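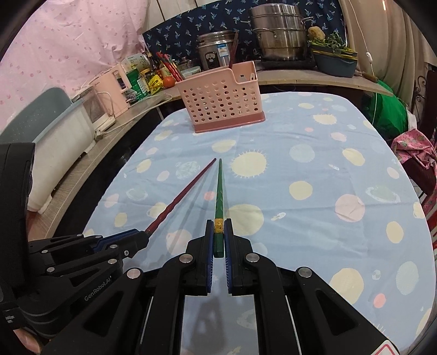 Ezekiel Boateng told us at the gate that we should not expect to see any jumping fish, and that most of what matters in a hatchery happens in trays, in the dark. He was right about the trays. I had signed up for the open day at the Perkness trout hatchery in September, after reading one line about it in the newsletter of my angling club, and I travelled by the early bus from Dumano. The bus stops at the bridge. From there it is a walk uphill beside the river Yazzie, with alders on the left side and sheep on the right.

We were divided in two groups. Mine went first to the egg house, a long low building with small windows painted over. One must step in a tray of disinfectant before the door and again after it. Inside it is cold and there is a constant noise of water. The eggs lie in flat baskets, one layer only, and the water comes up from under them. Ezekiel lifted a cover for a few seconds and showed us the eggs with a red torch. They were older than I expected for the month. He explained that these were from the autumn strain, which the hatchery moves earlier by changing the hours of light over the parent fish. The natural brown trout of the river spawn later, and for them the baskets were still empty.

I asked how they know when the eggs can be touched. He answered that in the first days even a knock on the trough can kill them, and after the eyes are visible they become strong, so strong that they can be sent by road in wet cloth and ice. Dead eggs turn white and must be picked out, otherwise fungus goes from one to the next. This is done by hand with a long pair of tweezers. A lady from the group tried it and needed several attempts for one egg.

After this we saw the fry tanks, which are round, with the water turning slowly so that the small fish always swim against it. The feeders on top are from Pekivex and work with a clock. There were 2,725 fry in the tank nearest to the door, according to the card, counted at the last grading. I do not know how one counts such a thing, and I forgot to ask.

The outdoor ponds were for me the best part. There are six of them, in a line, each one a little lower than the one before, and the water falls from pond to pond and takes air on the way. The last holds the parent fish. Dexter Montoya, who looks after them, threw a handful of pellets and for a moment the surface was boiling. He said a good female can give up to 200 eggs fewer or more from one year to another without any reason he can find. He keeps the records in a school notebook with 62 pages — he is on his fourth one — and he let us turn the pages. Many entries are only about the weather and the height of the river.

There was some discussion at the ponds about stocking. One man from the group thought that hatchery trout make the wild ones weaker and that it would be better to spend the money on gravel and shade. Dexter did not argue much. He said the hatchery now takes part of its parents from the upper Yazzie each year, and that he would also like more gravel. I found this a fair answer but I think the man was not satisfied.

Tea and sandwiches were in the shed, and the price was written on a paper plate. The smoked trout was finished before our group came back from the ponds, so if you go, ask to be in the second group, they eat first. Bring a warm jacket also in summer and shoes which can stand the disinfectant. Mine have now a pale line around them.

The path down to the bridge has no light, and the last bus leaves early. I waited there with two others from the tour and we looked for fish from the wall. We saw one, small, holding behind a stone — then it moved and we could not find it again.

Search this site Enter words Go

Comments (6) Send to a friend

Text last changed April 18, 2000. Please ask before copying. Back to top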